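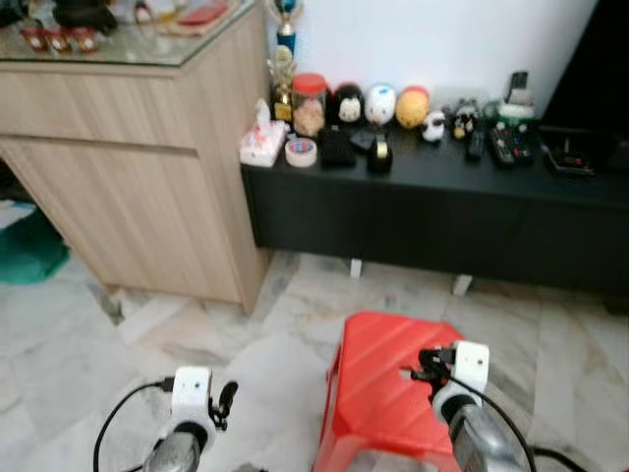 **Minutes -- home build group, two-arm tidying robot**

Date: 11/23/24
Present: A-yeong Yeo (chair), Prodromos Economou (notes), Seol, Grisberg
Apologies: none received

**1. Previous minutes**

Agreed as a true record, with one correction. The spare wrist housing was printed at the Zusdale workshop and then sanded at home by Grisberg. The earlier notes had both jobs done at Zusdale.

**2. Arms and grippers**

A-yeong reported that both arms now have the white wrist housings fitted and the old ones have gone in the spares box. The black fingers are unchanged. Seol asked if we should move to the longer fingers before going any further. Prodromos was against it, as the longer set flexes when closed on anything narrow and we would have to redo the grip settings. Left as it is until February.

The left arm still drifts when held out for a long time. Grisberg has checked the shoulder screws twice and found nothing loose. He thinks it is the motor itself. A-yeong will swap the left and right shoulder motors and see if the drift moves with the motor.

**3. Cables**

There was a long discussion on this. The gripper cables loop down from the housings and then run back to the base, and everyone agreed the loops are too big. Seol would like them clipped along the metal arm segments. Prodromos pointed out that the wrist needs slack to turn fully and that the last attempt at clipping pulled a plug out at the board.

Agreed to try one clip per arm, placed well back from the wrist, with 130 mm of slack left in front of it. Grisberg to do the right arm first. If it survives an evening of use he will do the left.

The cable on the floor is a separate matter. A-yeong wants it taped down or moved before anyone else's foot finds it. Seol offered a rubber cable cover from his garage.

**4. Work in the living room**

The group has been working in A-yeong's living room with the TV console and the oak-toned cabinet as the two test surfaces. The tiles are shiny and Prodromos asked if reflections were upsetting the head camera. Grisberg looked through the recordings and found a few where the floor was taken for an object, all of them with the ceiling light on. Agreed to work with the side lamp for now and keep a note of which light was used in each session.

Objects for the next round of picking, all from the console:

- tissue box
- roll of masking tape
- tape dispenser
- the two remote controls

The figurines along the back are not to be attempted yet, and neither is the glass jar with the red lid. A-yeong was firm on this. The trophies in the corner are out of bounds for good.

Seol suggested the red plastic stool as a place to set things down, being light and easy to shift about. Prodromos said the glossy top lets small items slide. Agreed to use the stool for the tape and the remotes, with a square of non-slip mat on it. Seol has some mat left over from his kitchen drawers.

**5. Software**

Prodromos has merged the new stop routine into Flovico, our control program. Either arm can now be halted on its own -- before this a stop on one side always dropped both. He ran it 26 times on the bench and it stopped correctly each time. It has not been tried with the arms carrying anything.

Grisberg asked for a slower default speed. It is at 80 per cent at the moment and he finds that hard to watch near the television. A-yeong agreed. Prodromos will lower it and put the figure in the settings file so that it can be changed without editing the code.

**6. Money**

The shared pot stands at about £200. A-yeong is owed for connectors and will pass the receipt to Prodromos. Seol asked if we could afford a second power supply. It was felt we should wait for the result of the motor swap, as a new motor would come first.

**7. Any other business**

Grisberg will be away for part of February and would like someone else to have the key to the Zusdale workshop. Seol will take it.

A-yeong asked that tools go back in the box at the end of each session. The small hex driver is missing again.

**Actions**

| Who | What |
|---|---|
| A-yeong | Swap shoulder motors, check for drift |
| A-yeong | Receipt for connectors to Prodromos |
| Grisberg | Cable clip on right arm, then left |
| Prodromos | Lower default speed, add to settings file |
| Prodromos | Try stop routine with a light load |
| Seol | Bring cable cover and non-slip mat |
| Seol | Collect workshop key from Grisberg |

Next meeting at A-yeong's, date to be agreed by message once the motor swap is done.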